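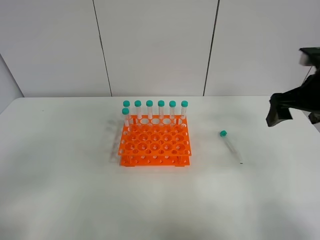 A rack of tubes is easy to load and easy to load badly. Most mix-ups at a small bench start when a tube goes into whatever hole is closest and the label gets read later, or never. The method on this page is to fill from the back row first, left to right, and to leave the holes in front open until that row is full. With tall screw-cap tubes standing along the back, like the ones with the teal caps, you can still reach every cap, and the front of the rack stays clear for tubes you are working with. It takes no extra time once you are used to it.

These are the steps we use at the Vilstead sample room for soil and water extracts. They work just as well in a classroom or a home lab.

What you need

A rack with holes that fit your tubes
Clean screw-cap tubes with tapered bottoms
A fine-tip solvent-proof marker, or printed labels
A log sheet or notebook
Lint-free wipes
70 percent alcohol or your usual bench cleaner
Gloves

Step 1. Clear and wipe the bench

Take everything off the part of the bench you plan to use. Wipe it from the back edge toward you and turn the wipe over as it picks up dirt. Let the surface dry before you set anything on it. A pale bench top is worth having for this work, as drips and grit show up on it.

Check again after wiping. Dust and stray fibers come off sleeves and paper towels, and a single pass often just moves them. Go over any spots a second time with a fresh wipe.

Step 2. Check the rack

Set the rack down and press lightly on each corner. It should not rock. If it does, look for something stuck under a foot.

Next, try one of your tubes in it. Some racks have openings in more than one size. The tube should drop in without force, stand up straight and lift out again without bringing the rack with it. If the tube leans, try another opening or get a different rack. Do not wrap tape around a tube to make it fit -- the tape picks up spills and comes off in the freezer.

Pick one corner as the start and mark it with a dot of permanent marker. We use the back left. Put the rack down with the dot in the same place every time, or your log will be backward.

Step 3. Label before loading

Label every tube while it is empty and dry. Write on the body of the tube, since caps get swapped. Put the sample number on first, then the initials of the person who prepared it. Our numbers run on from one season to the next, and we are now at 2,161, so we leave off the year. If your numbers start over, add the year.

If you use printed labels, wrap them straight around and press the edge down with a gloved thumb. We print ours from Lerkon, the program that holds our sample list, but any label software will do.

Step 4. Load the back row

Start at the marked corner. Hold the tube by the body just under the cap, lower it through the top plate, and make sure the bottom end is seated in the plate below. Then go on to the next position.

Write each tube in the log as it goes in. Filling in the sheet afterward from memory is how two tubes trade places on paper. 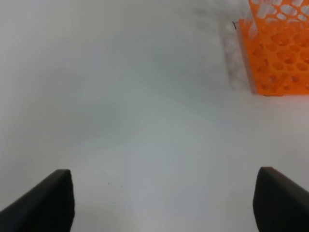 Lower tier of the rack, with its rows of smaller holes.

It pays to look at the rack from the side as well as from the top. A tube that has missed the lower plate will often look fine from above, but it leans when seen from the side and can pop out when the rack is carried.

Step 5. Use the front for tubes in progress

When a tube needs something done to it, move it to a hole in the front row. Do the work, tighten the cap, and put it back in its own place. One tube forward at a time is a good rule for beginners. Bezawit Gebreyes, who wrote the first version of these steps, allows two, but only if they are at opposite ends of the row.

A capped tube can lie flat on the bench for a short while if the cap is tight. Tapered tubes roll, so lay it well back from the edge. An open tube never goes down on its side.

Step 6. Check and store

Read the labels against the log from the marked corner. Try each cap with two fingers. If one turns, tighten it and note that on the sheet.

Carry the rack level with both hands. Write the shelf and the date on the log, for example "shelf 13, 15th July," and clip the sheet to the shelf.

Cleaning the rack

Rinse in warm water with a little dish soap, and push a narrow bottle brush through the holes in both plates. Grit collects around the lower holes. Shake out the water and air dry the rack upside down on a towel. Check the maker's instructions before you put a plastic rack in an autoclave, as many kinds will warp.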